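検索 キーワードを入力 スレッド内を検索

Cloradari改訂版の8と11の入れ替えについて
投稿 5/1/21 作成者: 水引

Arlowから出たCloradariタロットの改訂版を買いました。旧版は8が正義、11が力のマルセイユ式の並びでしたが、改訂版では8が力、11が正義になっています。絵柄は旧版とほぼ同じで、番号だけが替わっています。箱には「改訂」としか書いてありません。

旧版を六年使ってきたので、番号を見ると旧版の札の名前が先に出てきます。読むときに困っています。両方使っている方は、どうやって切り替えていますか。解説書の作者あとがきも読みましたが、番号の件には二行しか触れていませんでした。

――――――
夜半亭二号

私は番号を読みに使わないので、替わったことに気づくまで一か月ほどかかりました。絵で読む人にはあまり影響がないと思います。獅子がいれば力、天秤があれば正義です。

――――――
かみしも

番号を使わないというのは読み方の一つですが、Cloradariはもともと数で読むように作られた札です。旧版の解説書では、大アルカナを七枚ずつ三段に並べて、上下の段の札を対にして読みます。8は二段目の最初で、1の魔術師の真下に来ます。魔術師の下に正義が来るのと力が来るのとでは、対の意味が全部変わります。番号だけ替えて段の説明をそのままにしたのなら、改訂として雑です。

水引さん、改訂版の解説書では三段の章はどうなっていますか。

――――――
水引

三段の章は残っています。確認したところ、8の項目は「魔術師の意志が獣の前で試される」と書き直されていました。11のほうは旧版の文章がかなり残っていて、後半に「獣の息」という言葉がそのまま出てきます。正義の札に獣はいないので、ここは直し忘れではないかと思います。

――――――
かみしも

それは直し忘れでしょうね。8だけ見て11を見ていない感じがします。

――――――
麦藁

作者のHayley Bramwellさんのオンライン講座を去年の10月に受けました。改訂の話も少し出ました。ウェイト系の本で勉強した人から番号が違うという問い合わせが多く、版元と相談して合わせたそうです。作者本人はどちらの並びでも読めると言っていて、旧版の並びを間違いだとは言っていませんでした。講座は英語で、私の聞き取りなので細かいところは違うかもしれません。

講座で使ったのはTinaという五枚の展開法です。中央に一枚、四方に一枚ずつ置いて、向かい合う二枚の番号を足します。22を超えたら22を引いて、出た数の大アルカナを隠れた六枚目として読みます。足して11になったときに正義を読むか力を読むかで結果が変わるので、受講者からも質問が出ていました。答えは「手元の札の番号に従う」でした。

――――――
夜半亭二号

Tinaは小アルカナが混じったときの足し方がわかりません。宮廷札は何番として扱うんですか。

――――――
麦藁

小姓が11、騎士が12、女王が13、王が14です。大アルカナだけで引く人も多いです。講座では半々でした。

――――――
かみしも

問い合わせが多いから合わせた、というのは私には納得しにくいです。旧版を長く使ってきた人の記録が使えなくなります。私は引いた札を番号だけで帳面につけてきて、もう1236回分あります。改訂版に移ると、帳面の途中で8と11の意味が替わることになります。

――――――
水引

かみしもさんの帳面の話、よくわかります。私も番号で書いていました。改訂版を使い始めてからは「力8」「正義11」と札の名前も一緒に書いています。手間は増えましたが、後で見返すときに迷わなくなりました。旧版の分は表紙に「旧」と書いて別の冊子にしました。

もう一つ、札の大きさが少し違います。改訂版のほうが横幅がわずかに狭く、旧版用の袋に入れると中で動きます。紙は改訂版のほうが薄く、切りやすいです。裏の模様は上下対称に直っていて、逆位置が裏から見分けられなくなりました。ここは改訂でよくなった点だと思います。 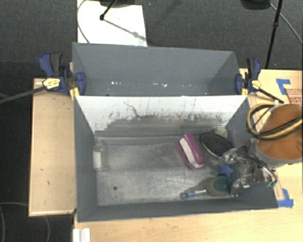 改訂版の解説書だけを別に買うことはできますか。

Arlowの直販で解説書のみの扱いがあり、送料込みで3188円でした。札とのセットを買うよりは安いですが、三段の章と8と11の項目以外はほとんど旧版と同じ文章なので、旧版の解説書がある人は急がなくてもよいと思います。増えたのは約30ページで、大半はTinaの読み方の実例です。

――――――
さかさ月

横から失礼します。私はウェイト系から入ったので、旧版を買ったときに逆の理由で困りました。8を引くたびに力だと思って、絵を見て正義だと気づくという状態でした。改訂版になってやっと普通に読めるようになったので、今回の変更はありがたいです。旧版の人が困るのはわかりますが、新しく始める人にはこちらのほうが入りやすいのではないでしょうか。

――――――
かみしも

入りやすさの話なら、ウェイト系の並びの札はほかにいくらでもあります。Cloradariをわざわざ選ぶ人は、あの三段の対が目当てだと思っていました。

――――――
さかさ月

私は絵で選びました。三段の章は読んでいません。

――――――
夜半亭二号

私も絵です。隠者の提灯の色が好きで買いました。

――――――
麦藁

三段の対を旧版の順で読みたいなら、改訂版の札でも並べるときに8と11の場所を入れ替えれば同じ形になります。私はそうしています。絵柄が同じなので、対で見たときの視線の向きも旧版どおりに合います。魔術師の下に正義を置くと、二枚の右手の高さがそろいます。改訂版の順だとそろいません。

――――――
かみしも

右手の高さは気づいていませんでした。旧版で並べてみたら確かにそろっています。やはり最初から正義が8のつもりで描いた絵だと思います。

――――――
水引

手元でも確かめました。そろいます。力を置くと獅子の頭が邪魔をして、手の位置が一段下がります。

当面は、三段で読むときは旧版、Tinaで引くときは改訂版と分けて使ってみます。11の「獣の息」の件はArlowに問い合わせを出しました。返事が来たらここに書きます。

――――――
さかさ月

旧版を手放すことにしたのですが、まだ欲しい方はいますか。Montoyaの読書会に持って行けます。箱の角がつぶれていて、札は全部そろっています。解説書には鉛筆の書き込みがあります。

――――――
かみしも

欲しいです。今の一組がかなり傷んでいるので、予備にします。書き込みはそのままで構いません。メッセージを送りました。

――――――
麦藁

一つ訂正です。Tinaの足し算で「22を超えたら22を引く」と書きましたが、講座のノートを見直したら、ちょうど22のときは引かずに愚者として読む、とありました。愚者を0ではなく22として数えるそうです。前に書いた手順はそのままで合っていますが、22の扱いが抜けていました。

――――――
夜半亭二号

それだと、宮廷札の小姓が向かい合わせに二枚出たら愚者になりますね。次に引くときに試してみます。

お問い合わせ | © 札と暦の掲示板 | ページの先頭へ戻る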